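Frequently Asked Questions – Cirkano App Development Services

Answers for prospective and current clients of Cirkano. Questions that are not covered on this page may be sent to the client services desk.

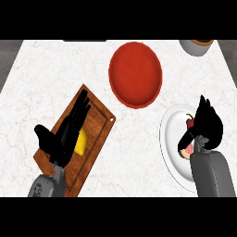

General Questions

What does Cirkano do?

Cirkano designs, builds and maintains mobile apps for businesses. Our clients include retailers, clinics, delivery firms and property managers. We work on iOS and Android, and we also build the web-based administration panels that most business apps require.

Does Cirkano accept small projects?

Yes. Many of our clients have never commissioned an app before. A small project may consist of a booking tool, a product catalog or a loyalty program with a limited number of screens. Projects of this size are assigned to our Lamont office, which has its own designers and testers. Larger projects are handled by the Berora office.

Who will be my point of contact?

Each client is assigned a project manager, who is named in the service agreement. If you have a concern that your project manager has not resolved, please write to Kenna Baird, Director of Client Services. Written concerns receive a reply within 2 business days.

Planning and Design

What should I prepare before the first meeting?

Please bring a short written statement of what the app should do and who will use it. Existing brand guidelines, sample content and a list of any software the app must connect to are also helpful. Clients are not expected to supply technical documents.

Should I build for iOS, Android or both?

The answer depends on your customers. If you already have a website, its visitor statistics will usually show which devices are in use. Clients who expect an even split generally choose a shared codebase, which allows one team to produce both versions. Apps that make heavy use of device hardware, such as Bluetooth accessories or background location, are often better served by separate native builds.

Will I see the design before development starts?

Yes. You will receive wireframes first, followed by a clickable prototype. Development begins after the prototype has been approved in writing. Two rounds of revision are included in the standard agreement, and further rounds are billed at the hourly rate listed in your quotation.

Can Cirkano work from a design made by another agency?

Yes, provided that you hold the rights to it and can supply the source files. We will review the files for missing screens, error messages and text sizes before preparing a quotation.

Cost and Payment

How is the price of an app determined?

The quotation reflects the number of screens, the systems to be connected, the need for user accounts or payments, and the level of testing required. Content entry and translation are quoted separately.

When are payments due?

A deposit is due when the agreement is signed. The remaining payments are tied to approval of the prototype, delivery of the test version and submission to the app stores. Invoices are sent by email and may be paid by bank transfer or card.

Are there costs after the app is released?

Yes. Clients should plan for developer account fees, hosting, and any third-party services the app depends on, such as maps or text messaging. These are paid by the client directly to the provider. Maintenance is optional – see below.

Development and Testing

How long does development take?

A small app with a fixed scope is normally ready for submission 9 weeks after the prototype is approved. Apps with payment features or several connected systems take longer, and a separate schedule is included with the quotation.

Can I change the scope after work has begun?

Changes may be requested at any stage. Your project manager will issue a change note stating the effect on cost and schedule, and work on the change will start once the note is signed. Requests made by telephone must be confirmed by email.

How can I follow progress?

All clients receive access to Inora, our project portal. Inora shows completed tasks, open questions and current test versions. Up to 1000 files may be stored in each project folder. Clients who need more space should contact their project manager.

Publication and Ownership

Who submits the app to the stores?

Cirkano prepares the listing and submits the app under your own developer account. Review times are set by the stores and cannot be guaranteed. If an app is rejected for a technical reason within our scope of work, we will correct and resubmit it at no charge.

Who owns the source code?

Ownership passes to the client on receipt of the final payment. Open-source components remain under their own licenses, and a list of them is supplied with the code.

Maintenance and Support

What does the maintenance plan include?

The plan covers operating system updates, security fixes and minor text changes. New features are not included and are quoted as separate work.

How do I report a fault?

Please open a ticket in Inora and state the device model, the operating system version and the steps that led to the fault. Screenshots are useful. Clients without portal access may call the support line and select extension 563.

Are there periods when support is limited?

Support hours are reduced in August. Faults that prevent users from signing in or paying are handled as usual during this time – other tickets may take longer to close.

How do I end a maintenance plan?

Written notice of one month is required. Upon request, Cirkano will transfer hosting records and access credentials to your new provider before the plan ends.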